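Marsden Skills Workshop
Bench Tips: Interrupted Stitches and Care of Thread
Revised 2019-03-22

These tips are provided to all members using the suturing benches at the Marsden and Prollside rooms. They concern the straight incision closed with separate stitches, and should be read together with the bench rules posted at each door. 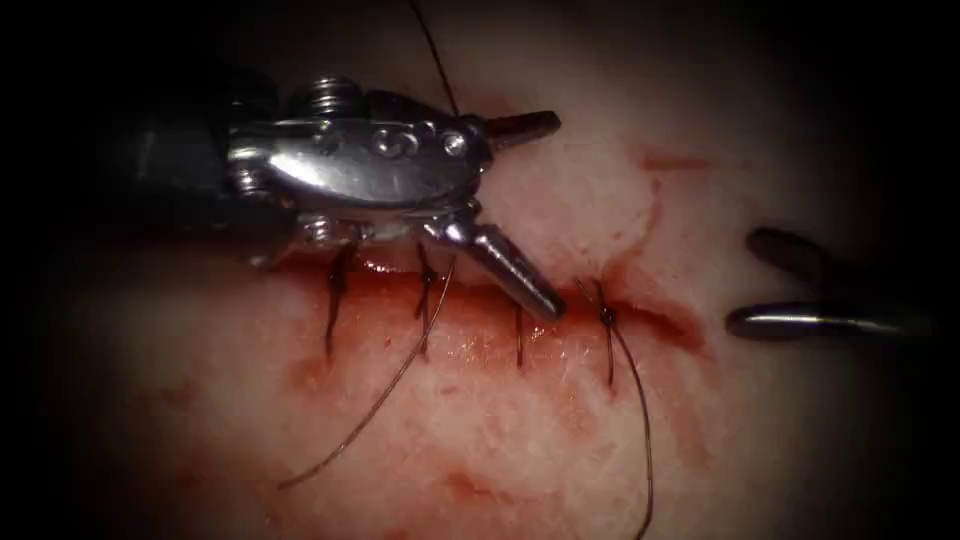
Four interrupted stitches in dark thread, spaced along the cut.
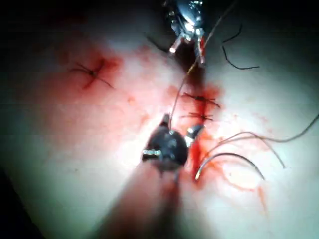
Two closed stitches, with the thread passing to their left.
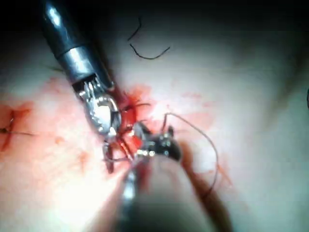

Thread drawn across towards the lower end of an open wound.

Preparing the bench
Members are asked to lay out everything required before the tissue is removed from the refrigerator. Cover the bench with a waterproof sheet and tape the corners down. Paper towel is suitable for a single short session only. Set the lamp to one side, at an angle of 45 degrees to the surface, and adjust it until the shadow of the instruments no longer falls on the part being stitched.

Thread
Cut a length that can be managed comfortably. Long tails catch on instrument joints and pick up fluid from the surface. Thread that has been folded in its packet will keep its kinks; draw it gently between two gloved fingers to straighten it. Do not grip with the jaws any portion that will remain in the stitch, as the crushed section may part when the knot is tightened. A dark colour is recommended on pale tissue.

Placing the stitches
Each stitch should cross the incision squarely and enter at the same distance on either side. Bring the edges together until they touch, then stop. Puckering between stitches indicates excess tension, and the stitch should be cut out and replaced. It is often easier to place the first stitch at the middle of the incision and divide the remaining lengths by eye. Blot the line with gauze before tying. Wiping along it tends to drag the thread.

Cleaning up
Count needles back into the sharps container. Rinse instruments in cool water first; hot water will set blood in the hinges. Open the jaws fully, brush the joints, and dry with a lint-free cloth. Cloths marked Fanero are reserved for lamps and lenses.

Used tissue is to be double-bagged and placed in the labelled freezer, second shelf. It must not go into the green organics bin. Collection from Prollside is every 7 days. At Marsden it has been fortnightly since November, and the freezer log should be checked before further bags are added.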